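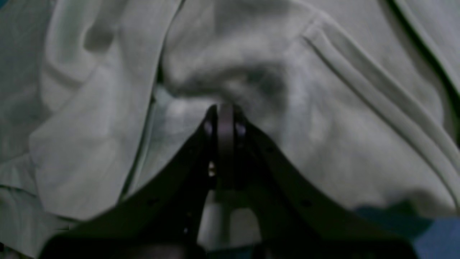 Eskil Dalen wrote that I should wash it once more before doing anything else, and that if it still felt stiff after that I should come back and ask properly. So I washed it and it is still stiff.

It's a big piece of pale gray-green fabric that I bought off the end of a roll at Semaan in March. I want to make a slipcover for an armchair and maybe a cushion or two from what's left over. The tag on the roll only said "cotton blend" and the price. It was already creased when I got it home because it had been folded small in the bag.

What I've done so far: two machine washes on warm with regular detergent, tumble dry on medium, then ironed. The creases mostly come out with the iron but the fold lines from the store are still there, and as soon as I fold it to put it away I get new ones. I have 7 yards of it, so ironing the whole thing takes most of an evening.

Is there a way to get the old fold lines out for good? And how should I store it until I'm ready to cut? I don't have room to leave it spread out.

3 answers

Accepted answer

The stiffness is probably finish left in the cloth from the mill. Regular detergent doesn't always take it out in two washes. Soak the piece in the bathtub overnight in plain warm water with a cup of white vinegar, then wash it again with half the detergent you'd normally use and run an extra rinse. Skip the fabric softener for now.

Take it out of the dryer while it's still a little damp. This matters more than the iron setting. With that much yardage, you're letting it bake in a ball, and the folds set where it bunches up. I dry mine for 15 minutes, take it out, shake it, and hang it over the shower rod doubled once.

For the old fold lines, iron from the wrong side with a damp pressing cloth (a clean dish towel is fine). Press down, hold, lift, move over. Don't slide the iron along the crease, you can stretch the cloth that way. Test a corner first for heat, since you don't know what the blend is. If there's polyester in it, too hot will leave a shine and you can't undo that.

Some fold lines from a store roll never come out all the way. If the cloth sat folded in a bright shop, the line may be faded as well as creased, and no pressing will fix that. Look at it by a window. If the line is lighter than the rest, plan your cutting so it falls in a seam or under the cushion.

Storage: roll it. Ask a carpet or fabric store for an empty cardboard tube, they usually throw them out. Fold the fabric once lengthwise, roll it onto the tube, tie it loosely with a strip of scrap and stand it in a closet.

Answer 2

Agree on the tube. The fabric place in Wutthorpe gave me 3 for free.

I'd just add that a slipcover gets pulled tight over the chair and then sat on, so small wrinkles don't matter much. I made one from a Semaan remnant that looked terrible on the ironing board and fine on the chair. I'd worry more about shrinking. You've washed it twice already so it's probably done, but measure it before and after the next wash — if it's still getting shorter, wash it again before you cut.

Answer 3

spray bottle with water and a little softener, works on my curtains

Comment on accepted answer

Soaked it last night. The water was cloudy this morning so there was something in there. It's on the shower rod now. Will check the fold lines by the window when it's dry.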